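**Sorting a pile of tablet bottles on one table**

**pirnine_jo**

I've got a lot of small orange bottles with white caps to sort and one wooden table to do it on. At the moment they end up spread everywhere. I put a thin black divider on the wood so one side is for checked ones, but they still drift.

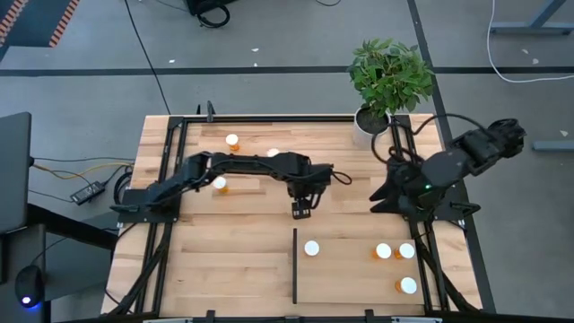

### Replies

**Dionysis Kourkoulas**

Use the divider properly. Unchecked on the left, checked on the right, and don't put anything down on the line. I did 694 bottles this way in November at our place in Riihimäki and only had to redo 19.

**flornine**

Disagree. A divider is fine for a dozen, but past that you want trays. Stiria do a shallow one that stops things rolling. I'd also keep anything that needs watering off a sorting table - soil and tablets don't mix.

**pirnine_jo**

The plant can move, fair enough. Trays I'm less sure about, they take up half the table.
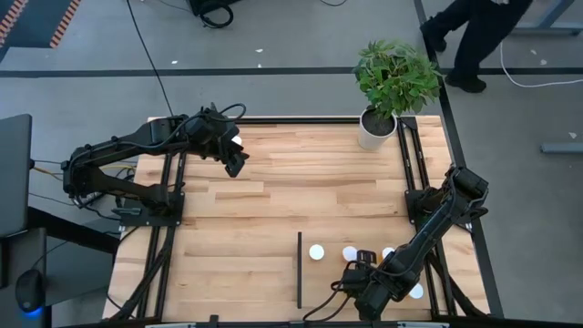

*Plant in the top corner, white rounds lower down by the divider.*

**Dionysis Kourkoulas**

Leave the plant, it's in a pot in the corner. What matters more is being able to see into the bottles from the side. Get your eyes down to table height and the amber ones show their contents well enough, yellow against the orange.

**flornine**

Only if the light is behind you. On a shiny top you get glare and end up picking each one up anyway. I still say trays. 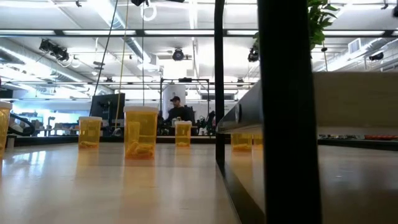
**stiria_fan**

Do you take the old labels off before sorting or after?

**Dionysis Kourkoulas**

After. You may need the label to tell which pile a bottle belongs in, and peeling goes quicker when you do a whole pile in one go.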